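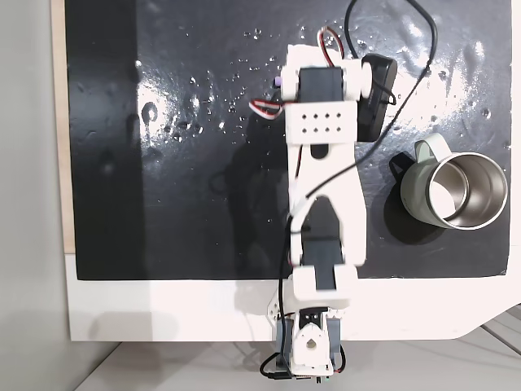 Wanted: home testers for the Kerkness tabletop arm

Tritenholm is looking for 19 households to live with our Kerkness arm for a while and tell us, as frankly as you like, what it's like to share a kitchen table with one. We've been building these kits for a good while now and we love them dearly (maybe a bit too dearly!), so we'd really like to hear from people who don't.

You don't need to know anything about robots. If you can put together a bookshelf and have a sturdy table near an outlet, you're just who we're hoping for. The arm comes in 3D-printed parts with its servos and cables, and our friends at Bavia have written a new manual that we think is a big step up from the old one, though you'll be the judge of that.

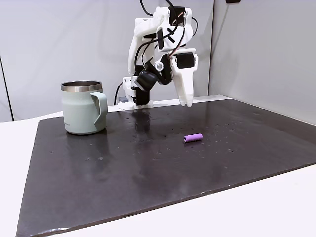

Most of the tasks are everyday ones, like picking up a mug or moving some small thing from one side of the board to the other, and we ask for 50 minutes of your time each evening, plus a short diary. Grumbles are very welcome in the diary.

Testers receive $60 a week, and the kit is yours to keep afterward. You must be 18 or over and happy to have a phone call with us now and then.

To apply, send a few lines about yourself and your table to the Cozma testing desk at Tritenholm by 11th November. We read every letter and will write back either way.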